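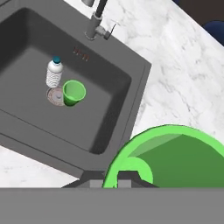
**Lurkora:** ¿Y las masas del brazo las pusiste a mano o las saca el importador? Lo pregunto porque a mí con el Halvorsen me salía todo diez veces más ligero y la muñeca temblaba en cuanto tocaba algo.

**dolville_taller:** A mano. Pesé los eslabones uno a uno en la báscula del taller antes de montarlos. La pinza completa, con los dedos y los dos servos, da 393 gramos. El importador me ponía la densidad del agua para todo.

Lo que tengo ahora en el simulador es el fregadero con la encimera de mármol, una botella, un vaso verde y el objeto verde con forma de cuenco. La tarea es recoger lo que hay dentro de la pila. Llevo más de 800 episodios y sigo atascado con el vaso.

**Bulline:** Yo dejaría el simulador ya. Con 800 episodios y una pinza de dos servos aprendes más en una tarde con el brazo de verdad. El contacto en simulación es mentira, sobre todo con plástico fino.

**dolville_taller:** No estoy de acuerdo. El brazo real ya me ha partido un engranaje contra el borde de la pila del taller y la pieza costó 159 euros. En simulación choco gratis.

**Lurkora:** Estoy con dolville en lo de chocar. Pero Bulline tiene razón en el contacto. Prueba a bajar el paso de tiempo a 2 ms y mira si el vaso sigue resbalando. Si deja de resbalar, el problema era el solver y no tu política.

**Bulline:** Y sube la fricción de torsión, que casi todo el mundo la deja a cero. Un vaso cónico agarrado por dos puntos gira siempre.

**dolville_taller:** Estaba a cero, sí. La acabo de cambiar. El paso lo tenía en 5 ms, esta noche lo dejo corriendo con 2.

**Lurkora:** ¿Desde dónde entra la pinza? Si bajas en vertical junto a la pared de la pila, vigila la malla de colisión. Si es una caja convexa te tapa el hueco entero.

**dolville_taller:** La pila la hice con cinco cajas sueltas, fondo y cuatro paredes. El hueco está bien. El vaso sí es convexo, así que por dentro no se puede agarrar.

**Bulline:** Pues ahí pierdes el agarre por el borde, que es el que yo usaría en el real. Descompón la malla del vaso y vuelve a lanzar.

**dolville_taller:** Vale, hago primero el cambio de paso y fricción, y luego la malla, por separado. Subo las curvas cuando acabe.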